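Kollent: letters from former pupils to their teachers

Data card, version 9 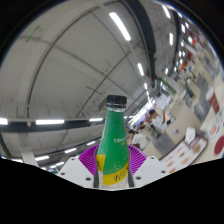
Kollent is a set of 1105 letters written by adults to people who once taught them. The letters were collected through Rarkolow, a local reunion project, and typed up for use in research on memory, gratitude and school life. Each letter is stored as one plain text file. A single table, letters.csv, holds the details for all of them.

Contents

- letters/ : typed letters, UTF-8, one per file
- letters.csv : one row per letter
- replies/ : answers from teachers, where the teacher agreed to share them
- CHANGES : list of corrections by version

Columns in letters.csv

- id : number of the letter, matches the file name
- subject : school subject, as named by the writer
- gap_years : years between leaving the class and writing the letter
- handwritten : yes or no
- words : length of the typed text
- reply : yes if a matching file exists in replies/

The longest letter runs to 3522 words. Letters under 500 words are kept whole. Longer ones are also split by paragraph in letters/split/, using the same id followed by a dash and the paragraph number.

Typing and checking

Handwritten letters were typed by one person and read back by another. Spelling was left as written. Words that could not be read are marked [unclear]. Crossed-out words are left out. The typing rules were first drawn up for the Drendis set of school diaries and have been changed only where letters needed it, mainly for greetings and postscripts.

Names of people, schools and streets are replaced by a tag with a number, for example [TEACHER 2]. Numbers start again in each letter, so the same tag in two letters does not mean the same person.

Known problems

- Subject is uneven. "English", "literature" and "English and drama" are three separate values.
- gap_years is blank where the writer gave no dates.
- Unhappy school memories are rare. People who disliked a teacher seldom wrote.
- Some replies arrived by telephone and were noted down. They are shorter and are not marked as such.

Use

Free for teaching and research. Do not try to trace writers or teachers. Please cite as "Magalhães, Kollent letters, version 9".

Last changed 30 May 2018.

Comments

marrowfat: The split files for the longest letter skip a paragraph number. Is the text missing or just the number?

Magalhães: Just the number. Will be fixed in the next version.

oldstaffroom: Could the phone replies get their own column? They read very differently.

tern_22: Seconding the column. Thanks for leaving the spelling alone.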